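# Small shelves, small things

I spent most of June sorting out where the bathroom overflow lives. By overflow I mean the spare toothpaste, the second bottle of everything, travel sizes, and the box of cotton buds that never fits in the cabinet. The cabinet is 407 mm wide inside and shares a wall with the shower plumbing, so a deeper one was out.

The replacement is a white open unit from Boklow. I had looked at the Fevard, which has doors, and ruled it out on hinge clearance. Open shelves collect dust, but they can be wiped in one pass, and stock levels are visible without opening anything.

Assembly took 4 steps and one hex key. The instructions show the top panel going on last. I put it on second, then loosened it again to get the shelf in square. Follow the instructions.

Levelling mattered more than I expected. With the unit out by a few millimetres at the back, anything cylindrical migrated to the front edge overnight. A toothpaste tube is stable on its flat side but will pivot if the cap is heavier than the tail, and a nearly empty tube always has this problem. I shimmed the back feet with folded cardboard and later replaced that with proper plastic wedges.
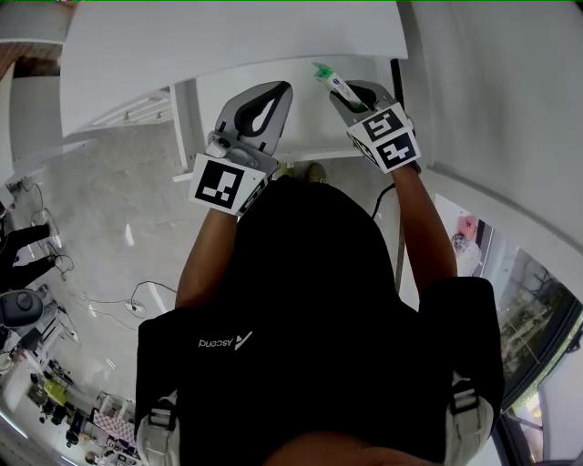
Tubes ended up at the front, caps facing the same way. I tried standing them on their caps in a cup first. That works for wide flip-top caps and fails for the narrow screw type, which lean, and two leaning tubes will tip a light cup. Lying flat they use more shelf, but each one can be picked up without touching its neighbour.

Spacing: leave a finger's width between items. Lina Majali suggested this after watching me knock over a row of bottles while reaching for the one at the back. Her own shelves follow a stricter rule, one item deep, no exceptions. I allow two deep for duplicates of the same product, with the older one in front.

Heights, for anyone planning the same thing. My lower gap is 156 mm, which clears a standard pump bottle with the pump locked down and doesn't clear it with the pump up. Tall bottles go on top. The total height is 976 mm, low enough that I can see the top surface while standing.

I didn't use bins. Hadi Semaan lent me a set of Goma trays and they were fine, but each tray wall takes up width, and over a full row I lost the space of one tube. They went back the following week.

Remaining work: a lip for the front edge, probably a strip of clear adhesive bumper, and a second look at the wedges once the floor has been regrouted. The cotton buds are still in the cabinet.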